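Sedach 중고 의류 설명문 모음

버전 1.2
마지막 수정: 2024년 4월 6일
관리: Ezequiel Cuevas, Elżbieta Urbańczyk

소개

Sedach는 중고 의류를 파는 사람들이 직접 쓴 한국어 설명문을 모은 자료입니다. 설명문은 모두 3,938건입니다. 동네 중고 가게 Barros와 온라인 장터 Brastia에서 글쓴이의 동의를 받고 모았습니다. 한국어는 저희 두 사람의 모국어가 아닙니다. 이 문서에 어색한 표현이 있으면 알려 주십시오. 고치겠습니다.

처음에는 옷의 치수를 적는 방법이 사람마다 얼마나 다른지 알고 싶어서 시작했습니다. 같은 치마를 두고 어떤 사람은 "허리 단면"이라고 쓰고, 어떤 사람은 "허리 둘레"라고 쓰고, 어떤 사람은 그냥 "허리"라고 씁니다. 마지막 경우에는 단면인지 둘레인지 글만 읽고는 알 수 없을 때가 많습니다.

파일 구성

listings.tsv 설명문 본문과 분류
measures.tsv 본문에서 뽑은 치수 표현
terms.txt 옷 부분의 이름과 다른 표기
changes.txt 수정 기록

모든 파일은 UTF-8이고 줄바꿈은 LF입니다. 엑셀에서 바로 열면 글자가 깨질 수 있으니 "데이터 가져오기" 메뉴를 사용해 주십시오. 본문 안에 있던 탭 문자는 빈칸 하나로 바꾸었습니다. 본문의 줄바꿈은 역슬래시와 n 두 글자로 적었습니다.

listings.tsv의 열

id 설명문 번호. 중간에 빠진 번호가 있습니다. 글쓴이가 삭제를 부탁한 글입니다.
source barros 또는 brastia
category 분류. 아래를 보십시오.
body 본문
has_measure 치수가 있으면 1, 없으면 0
condition 글쓴이가 쓴 상태 표현을 그대로 옮긴 것. 없으면 비어 있습니다.

분류

분류는 11개입니다. 치마, 바지, 원피스, 셔츠와 블라우스, 니트, 티셔츠, 재킷, 코트, 운동복, 아동복, 기타. 치마바지는 바지에 넣었습니다. 이 결정에 대해서는 Elżbieta와 제가 의견이 달랐고, 지금도 다릅니다. 필요하시면 terms.txt에서 "치마바지"를 찾아서 직접 옮기시면 됩니다.

치수 표현

치수가 한 개 이상 있는 설명문은 2,640건입니다. measures.tsv에는 본문에 나온 표현, 옷의 부분, 숫자, 단위를 따로 적었습니다. 단위가 없는 숫자는 unit 열을 비워 두었습니다. 센티미터라고 짐작되는 경우에도 저희가 채우지 않았습니다.

허리가 고무줄인 옷은 특별히 조심해야 합니다. 고무줄을 당기지 않고 잰 값과 끝까지 당겨서 잰 값이 많이 다른데, 본문에는 둘 중 하나만 있는 경우가 대부분입니다. "24~38"처럼 두 값을 같이 쓴 글은 min과 max 열에 나누어 넣었습니다. "밴딩이라 넉넉해요" 같은 문장에는 숫자가 없으므로 치수로 보지 않았습니다.
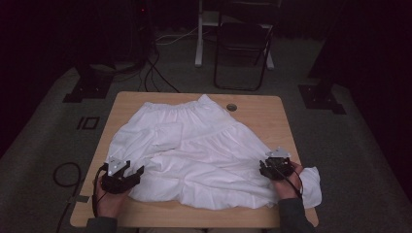

사진 = Elżbieta Urbańczyk / Sedach

허리가 고무줄인 흰색 티어드 스커트처럼 단이 나누어진 치마는 총장을 재는 시작점도 문제가 됩니다. 허리 밴드의 윗선부터 재는 사람이 있고, 밴드를 빼고 그 아래부터 재는 사람이 있습니다. 본문에 시작점이 적혀 있으면 note 열에 옮겼습니다. 단마다 길이를 따로 쓴 글도 조금 있습니다. 이런 글은 part 열에 "1단", "2단"이라고 적었고, 위에서부터 셉니다.

표기에 대하여

"티어드", "티어드스커트", "캉캉", "캉캉치마", "층층이 치마"는 글쓴이에 따라 같은 뜻으로도 쓰이고 다른 뜻으로도 쓰입니다. terms.txt에서는 한 묶음으로 두었지만 본문은 바꾸지 않았습니다. "기장"과 "총장"도 같은 묶음입니다. 맞춤법도 고치지 않았습니다. "소매"를 "소메"라고 쓴 글은 그대로 "소메"입니다.

개인 정보

전화번호, 계좌번호, 주소, 메신저 아이디는 지우고 그 자리에 [삭제]라고 적었습니다. 가격은 남겼습니다. 사람 이름은 손으로 확인하면서 지웠는데, 빠뜨린 것이 있을 수 있습니다. 발견하시면 번호만 알려 주시고, 이름을 공개된 곳에 다시 쓰지 말아 주십시오.

알려진 문제

19건은 본문이 중간에서 끊겨 있습니다. Brastia에서 내려받을 때 생긴 오류이고, 원래 글이 이미 내려가서 다시 받지 못했습니다. changes.txt에 번호가 있습니다.

12월에 모은 글이 다른 달보다 많습니다. 그래서 코트와 니트가 많고 여름옷이 적습니다. 계절별 판매량을 비교하는 목적으로는 맞지 않는 자료입니다.

아동복은 치수 대신 나이를 쓴 글이 많습니다. "5세"가 옷의 호수인지 입던 아이의 나이인지 구별하지 못했습니다.

condition 열의 "새상품급", "S급", "상태 좋음"을 서로 비교하지 마십시오. 정해진 기준이 없고 글쓴이의 느낌입니다.

Ava로 읽기

치수 표현은 Ava라는 작은 스크립트로 뽑고, 그다음에 두 사람이 나누어 읽으면서 고쳤습니다. 스크립트는 tools 폴더에 있습니다. 실행 방법은 다음과 같습니다.

python ava.py listings.tsv measures_raw.tsv

결과는 measures.tsv와 같지 않습니다. 손으로 고친 부분이 들어 있지 않기 때문입니다. "가슴 오십"처럼 숫자를 한글로 쓴 경우는 Ava가 찾지 못합니다.

사용 조건

연구와 교육에는 자유롭게 쓰실 수 있습니다. 본문을 그대로 다시 판매 글에 쓰는 것은 허락하지 않습니다. 논문이나 보고서에 쓰실 때는 자료 이름과 버전을 적어 주십시오.

수정 기록 (요약)

1.2 단위 없는 숫자 처리 방법을 바꿈. terms.txt에 "밴딩" 묶음 추가.
1.1 중복 설명문 삭제. 같은 사람이 값만 내려서 다시 올린 글은 먼저 올린 것을 남김.
1.0 첫 공개

질문은 저장소의 이슈에 남겨 주십시오. 한국어, 영어, 스페인어, 폴란드어로 쓰셔도 됩니다. 폴란드어 질문은 Elżbieta가 답합니다.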